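Mats for a white bench top, what are you all using?
Home Workbench & Small Repairs > Benches and Surfaces

hanyu_t
Finally got sick of scratching up my white table so I'm shopping for a mat. I do mostly small stuff, connectors and little parts out of dead power supplies. Thinking about the Wetora one in light gray, but 782 people have reviewed it and half of them seem to hate it. What color do you guys go for? And how do you keep the thing clean?

Anqi Yuan
Dark brown, big one, covers nearly the whole table. I love it! Silver pins and anything white or green jump right out at you. Black parts are harder, I'll give you that, but my old white top had so much glare I was squinting by dinner time.

grimshaw_fan
Disagree with Anqi. Light gray all the way. Half of what I drop is black (caps, screws, heat shrink) and on a dark mat it's gone. I lost a Skorker latch screw on a brown mat last November and found it in my sock.

Anqi Yuan
Caps have a silver band on them half the time! Get a better lamp lol

Achilleas A.
For cleaning, do not use your hand. I did that for years and ended up with bits of wire in my palm. Get a little dustpan, the flat-lipped kind, lay the lip right on the mat and sweep toward it. Then tip it into a bin and sort later, or don't sort, I have a bin that hasn't been sorted since I moved.

grimshaw_fan
A dustpan for parts? You'll get crumbs and hair mixed in with everything. I use a magnetic tray.

Achilleas A.
Plastic connector on a magnetic tray, good luck with that. And the dustpan is only for the bench, it never touches the floor. Mine cost 2 bucks.

yanling.tang
+1 for the dustpan, but check the front edge before you buy. I had one with a curved lip and small stuff just rolled under it. Straight lip is what you want. Also get a bin with an open top and park it on the left if you sweep with your right hand, so you aren't reaching across yourself all the time.

hanyu_t
OK so dustpan yes, color of mat still no idea. Does the brown one lie flat, Anqi? The edges on the Urkex mat I returned curled up like bacon.

Anqi Yuan
Pretty flat! The edges are a tiny bit uneven but stuff doesn't roll off. Mine's matte too, so no shine. Pink bin on the left, pink dustpan, brown mat, it's a whole look. 

grimshaw_fan
Fine, I can see it. Still buying gray.
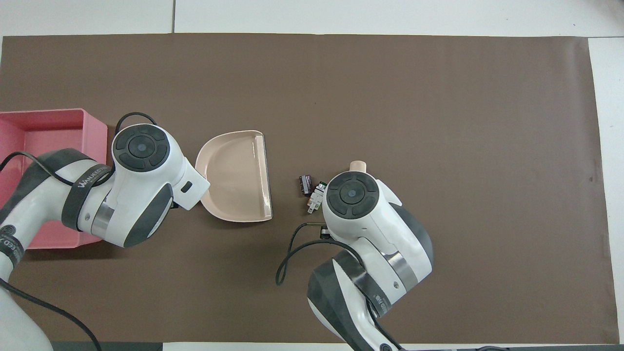 Brown mat with the pink dustpan and bin, two little parts on the mat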